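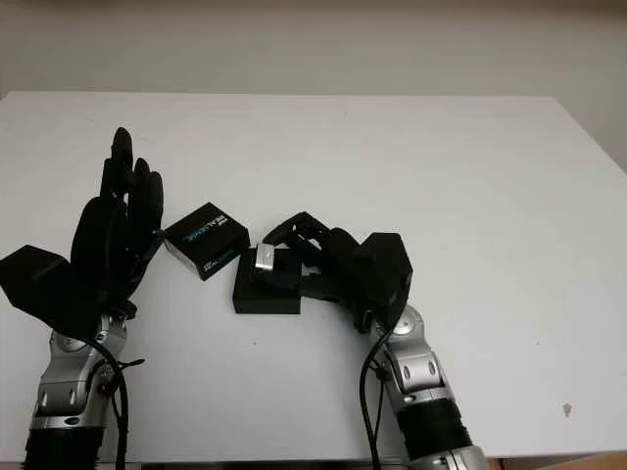

Wendelin Leitner thinks Jeltix is worth paying for only if you run two arms. With one arm, he told me, the free planner he already has does the same job, and I mostly agree.

Jeltix is a motion planner with a task editor on top. You write steps such as reach, close and lift, and it works out the paths for both arms and keeps them from hitting each other. I used version 4 through July on a two-arm setup with multi-finger hands, working on small items on a white table.

Setup took an afternoon. The hand model was the slow part, as every finger joint has its own limits and the import tool skipped two of them without a warning. Check them by hand before you run anything.

Planning is quick. I capped it at 2000 samples per move, and most moves came back in under 400 ms. The paths are smooth and the wrists don't spin for no reason, which I can't say for Podia.

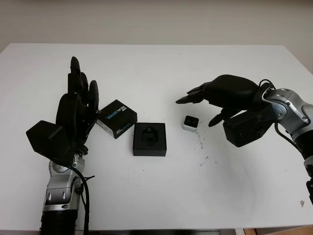 Small camera module, RealSense box and open black tray, with both hands at the table.

Perception is weaker. Dark objects come back with ragged edges, and the grasp planner trusts them too much. I ended up raising the margin on every black part – a setting buried three menus down.

The log viewer is good. Error 2039 (no grasp found) now lists which finger ran out of reach.

I'm keeping it for two-arm work. The license covers one workstation, and moving it to another means writing to support.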